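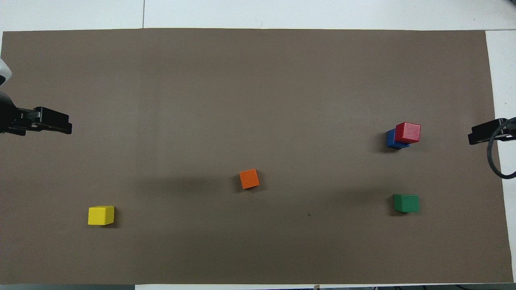
A sheet of paper will not stay flat under small blocks, one reader of the draft objected, and any creasing would shift a cube before its position could be measured. The objection was taken up in the second round of tests at Durstead, and this section sets out what changed.

3.2 Work surface and test pieces

The test pieces are small wooden cubes, five to a layout, each in a different colour. They were bought from Hiebert as a single bag and sorted by edge length with a vernier calliper. Cubes outside the tolerance given in Appendix B were put aside and not used.

The surface is a white table covered by a single large rectangular sheet of brown paper. Bare table was tried first. The white top reflected the ceiling lights and the yellow cube was hard to separate from the glare in the measuring photographs. Brown paper has a matt finish and gave usable edges for all five colours.

Creases were handled as follows. The sheet was unrolled the evening before and weighted at the corners overnight. Gentle creases that remained were accepted. Anything sharp enough to tilt a cube led to a new sheet.

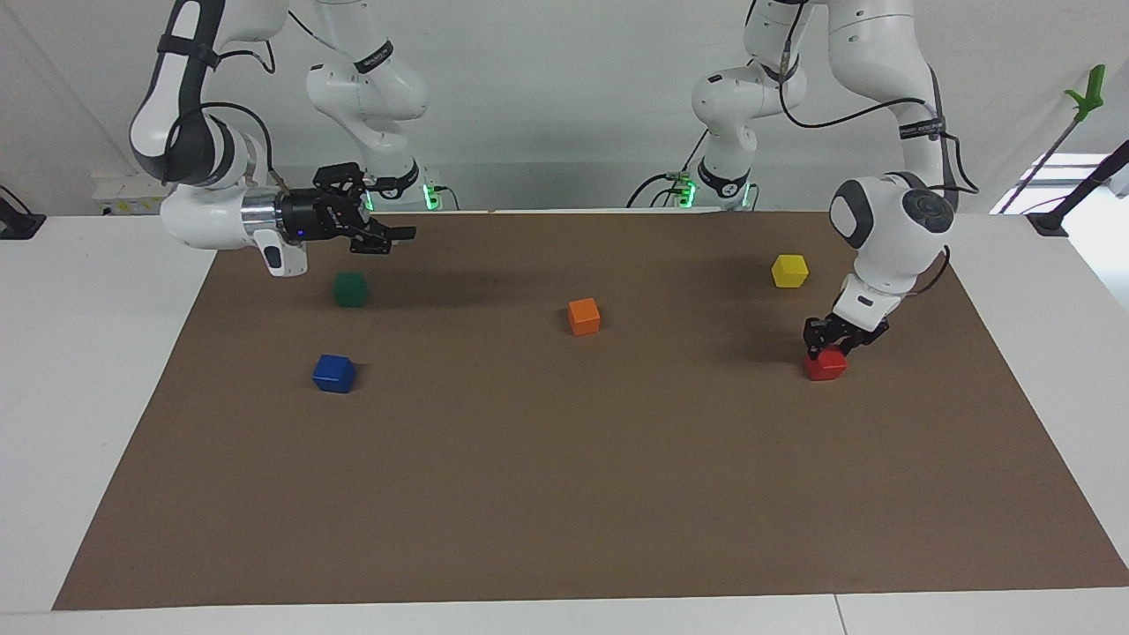

Layouts were drawn from a table of random positions, with a minimum gap of one cube edge between neighbours. A total of 24 layouts were used, and 2652 position readings were kept after checking. Nearly 3 per cent of the original readings were thrown out, mostly where a shadow had been taken for the side of a cube. The green cube was the worst affected, its darker faces being close in tone to its own shadow.

3.3 Remaining problems

The paper takes marks. Pencil guide lines from one layout were still faintly readable in the next, so guide lines were dropped in May and a card template was used in their place. The template is kept with the Fellow rig drawings in the Groltumthorpe store.

Humidity was not recorded. A repeat of layouts 1 to 6 on a fresh sheet is listed under further work.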